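### 3.2 Box templates and how they were folded

The boxes used in the study were long, shallow gift boxes of the sort sold to small flower shops for single stems and short bunches. They came from Brullent as flat templates, cut and scored at the works and packed in bundles tied with paper tape. We ordered 800 of them in April, in pink and in white. After the bundles had been opened and sorted, 133 templates were set aside with bent tabs or crushed corners and were used for practice only.

A template of this kind has a base panel, side walls that rise along the long scores, and small tabs that tuck in to hold the ends. No glue is needed. The board is stiff enough to stand up by itself once the tabs are home, but before that point the walls tend to fall back towards flat. Most of the trouble our folders reported came in this stage, when one end had been closed and the other was still open.

Folding was done in the back room of the Portela shop by people who already packed flowers as part of their work. Rosângela Paiva and Fatos Berisha prepared the tables and kept the record sheets. Each folder was given a short practice period and was then left to find a comfortable order of work. We had meant to prescribe one order, but in the pilot at Sillthorpe the folders drifted back to their own habits within a few minutes, and we dropped the idea.

Two orders turned up again and again. In the first, which we call walls first, all the scores were creased before any tab was tucked. In the second, ends first, one end was finished completely and the box was then turned round. Walls first was slower to start but gave squarer corners, and the lids sat flatter. Ends first left a slight twist in the base that was easy to feel with the palm and hard to see from above. Folders who worked ends first often pressed the finished box against the table edge to take the twist out, and this sometimes marked the board.

Colour had a small effect that we did not expect. Handling marks along the scores showed more plainly on the pink board than on the white, and folders rejected more pink boxes for this reason alone. Teresa Godinho, who judged the finished boxes without knowing which order had been used, noted the marks separately from faults of shape, and the two are kept apart in the results.

The setting was kept close to that of a shop counter, with flowers standing near the board. Artificial stems were chosen so that water and fallen petals would not spoil the card - a problem in the pilot, where several templates had swollen at the tabs.

**Figure 2.** Flat pink box template with scored fold lines and small tabs along its edges. Artificial tulips in a ribbed white vase stand to its left.

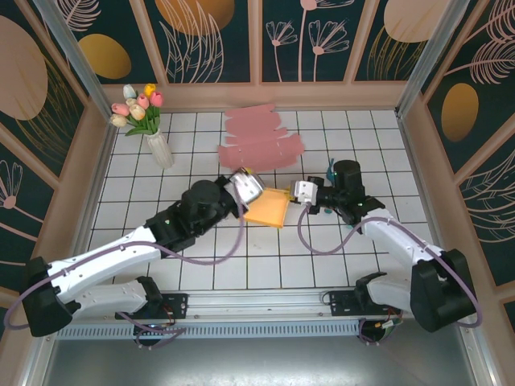
How should flat templates be stored before folding?

Keep them flat in a dry room, in low stacks with nothing heavy on top, and leave them in their wrapping until they are needed.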